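Ticket 619
Queue: Demo hardware
Site: Guimarães, open day floor
Opened by: Zuleica Bastos
Component: Vavex hand-held grippers, left and right
Status: Resolved, follow-up open

Summary
Left gripper loses its link to the Clekorden recorder during visitor sessions. Right gripper unaffected.

Reported behavior
First dropout at 10:40, during the table-setting demo for the Cutau visitors. The recorder showed the left jaw width stuck at its last value while position tracking kept updating. It recovered after a restart and failed again 3 more times before lunch. Session 223 is the first affected recording. Earlier sessions from the same morning are clean.

Steps tried
11:15 Restarted recorder. Link back, lost again in the next session.
11:30 Swapped left and right ports on the recorder. Fault stayed with the left gripper. Port ruled out.
11:50 Updated left gripper firmware to match right. No change.
12:20 Ran the tray and plate task with no visitors at the table, moving slowly. No dropout.
12:35 Same task at demo speed, reaching across the tray. Dropout within a minute.

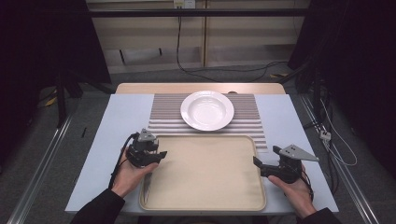

Demo table, both grippers at the tray. Left gripper cable runs down and to the left along the tabletop.

Cause
Intermittent contact at the left gripper connector. The plug holds at rest but shifts when the cable is pulled sideways. Reproduced on the bench by hand, recorder log shows the same stuck value.

Fix
Replaced the cable with the spare and added strain relief at the gripper end — the clip from the Vavex kit, second hole. Left more slack before the first tie point. Afternoon demos ran through session 277 with no dropouts.

Open items
Sessions with a stuck jaw value need to be flagged before anyone uses them. Zuleica has the list.
Order two spare cables before the April visit.
Recorder should raise a warning when jaw width stops updating. Moved to a separate ticket with Clekorden support.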